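Ticket: Small ball will not take air, pump set from play corner
Status: Open, waiting for part
Location: Plodenitz branch, activity room
Opened: March 22, 2022

Problem as reported

The small teal ball from the play corner is soft and the children cannot bounce it. I tried the pump that we keep in the drawer, the Gakix one, and the ball did not become any harder. I pumped 45 strokes. I heard air, but I could not decide where it was coming from. I ask for help before I try more, because in January we destroyed a valve on another ball and I do not want to repeat this.

What I checked first

The pump alone is working. I held my thumb on the end of the hose and after 4 strokes I could not hold it any more. So I think the pump body is good, and the fault must be in the needle, in the valve or in the rubber.

Then I cleared the front part of the table and put the ball there. The bowl with the building bricks and the green basket stayed at the back.
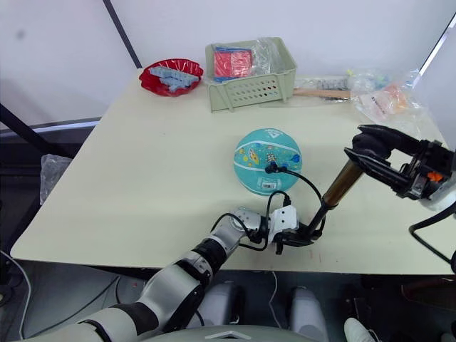

The small ball on the table, bricks and basket behind.

Step 1. Looked for the barcode. There is a white sticker with it on the ball, low down. I copied the number on the paper form for Stevine, where we bought the ball. Please leave the sticker on until they answer, they asked for it the last time.

Step 2. Soap water around the valve, with a small brush. A few small bubbles came when I pressed the ball with my hand. When I did not press, no bubbles. I also did the seams and found nothing there.

Step 3. Wiped the ball and left it for 20 minutes. No change that I could feel.

Step 4. Changed the needle for the second one in the drawer. This one goes in easier, but it also sits loose, and air comes back beside it. Maybe it is for another type of valve. The packet is lost, so I cannot tell you the size.

Answer from equipment desk

Thank you for the clear notes. Bubbles only under pressure usually mean that the valve is dry and does not close well. Please put one drop of glycerin or silicone oil on the needle, not kitchen oil, and push it in straight. If it goes in at an angle it can cut the inside of the valve. It also helps when the rubber is held firmly so that the ball does not turn away. With a ball this soft you can take a fold of it. 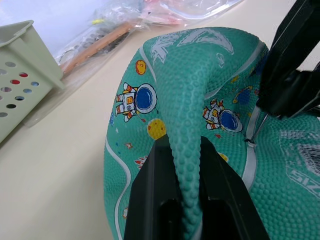
Sokol Children's Center, Toys and Equipment Team

The valve is the small light-gray ring near the white seam line, not so easy to find between the astronauts and the planets. We had a question about this from another room, where a person was looking for it in the middle of a yellow planet.

Please do not worry about the fold. The rubber is flexible and the fold should go out when the ball is full. If a white line stays in the rubber after that, write it here.

Reply from activity room

I did it with glycerin. The needle went in better than before. I gave 20 strokes and the ball became a little harder, but when I pulled the needle out I heard the air again for a moment. The next morning it was soft, maybe not so soft as the first time. There is no white line.

Answer from equipment desk

Then the valve is worn and we will change it. We ordered 2 valves from Stevine, one for this ball and one to keep. Also ordered: a new packet of needles for the Gakix pump. Please throw away the loose needle so that it does not return to the drawer.

Until the parts come, keep the ball on the high shelf and write "wait for valve" on a piece of tape.

Reply from activity room

Ball is on the shelf, tape is on it. Loose needle is thrown away. Can the new valve be put in by us, or must we send the ball to you?

Answer from equipment desk

Send it with the next box, please. We have the tool for it.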